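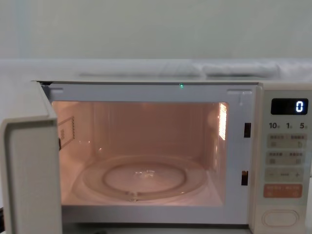 Speaker notes: Eating at work, and why the lunch hour shrank
Talk for the Moltbridge local history evening, Friday, 7.30 pm

Opening
Thank Vasiliki for the invitation. Check the back row can hear. Say that I worked in the offices at Karras for most of my life and that this talk began with a box of canteen papers.

1. The canteen years
The Karras works canteen sat 470 people in two shifts. A hot dinner, a pudding and tea, paid for with a ticket from the wages office. The hooter went at twelve and most people were in their seats by five past.
Read out the Monday menu: liver and onions, mashed potato, cabbage, jam sponge.
Foremen ate in a separate room with tablecloths. Pause here, someone always has a story about this.

2. Who did not use it
Plenty of people went home. The houses on Bivon Street were close enough to walk back, eat and return inside the hour. Benedita Paiva's mother did this every working day and cooked for three while she was there.
Night shift had no canteen service. They brought sandwiches, or a basin of stew tied in a cloth and warmed on the pipes.

3. The closure
Numbers fell once more people drove in from outside the town. By the last winter the kitchen was serving 143 dinners a day and the firm was paying the difference. It shut in February. The room became a store for filing cabinets.
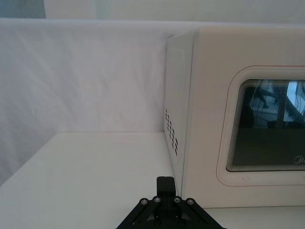
What replaced it was a kitchenette on each floor: kettle, sink, fridge, microwave. People brought last night's leftovers and queued. The lunch break went from an hour to 30 minutes in the same agreement, and the old hooter stopped being used.
Pantelis Kouris was the union rep then. Quote from his letter: "We were told we would get home earlier. Some of us did."

4. What changed at the table
Different departments stopped meeting. In the canteen a fitter might sit next to a typist. After the closure people ate with their own floor, or at their desks.
Food got more varied. Sewwandi Jayawardena remembers bringing rice and dhal in and being asked for the recipe by four people in one week.
Fish was a source of complaint on every floor. Mention the notice, keep it short.

5. Papers and recordings
The menus and ticket books are going to the Ponura reading room. Theano Moschos is taking names of anyone willing to be recorded, sheet by the door.

Questions, then tea. Chairs need stacking by half past nine.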